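3.2 Extreme points and the lay of the land

It is a pleasant surprise, when one first sits down with the survey sheets, to find how much disagreement there can be over something as plain as the highest point of a district. For Erkcombe we settled, after a good deal of back and forth, on the summit of Okafor Ridge at 2,009 feet, with the lowest ground lying along the river flats about 19 miles to the south.
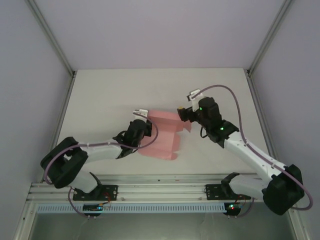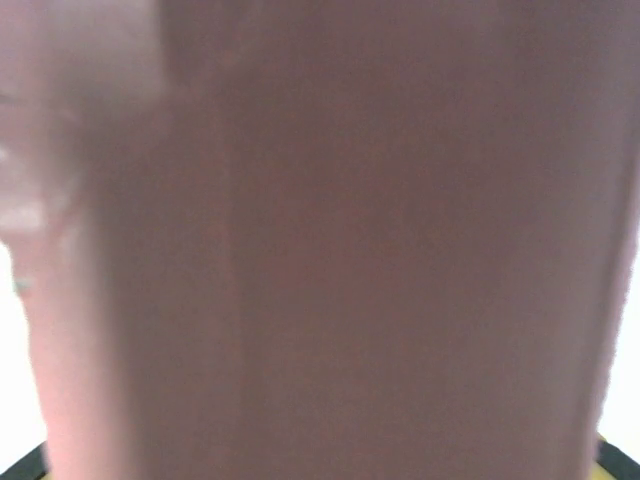

Figure 3. Pink material, seen with two robot arms over a white tabletop (first view) and out of focus (second view).

Movier, reading an early draft, remarked that the southernmost point should be taken at the low-water mark, and that a sandbar which shifts every winter could hardly be trusted to hold the title. We were glad of the comment and have followed it, so the point now sits on the rocky spit at Drororetti, 2 miles west of where the older maps put it. The eastern and western extremes are unchanged.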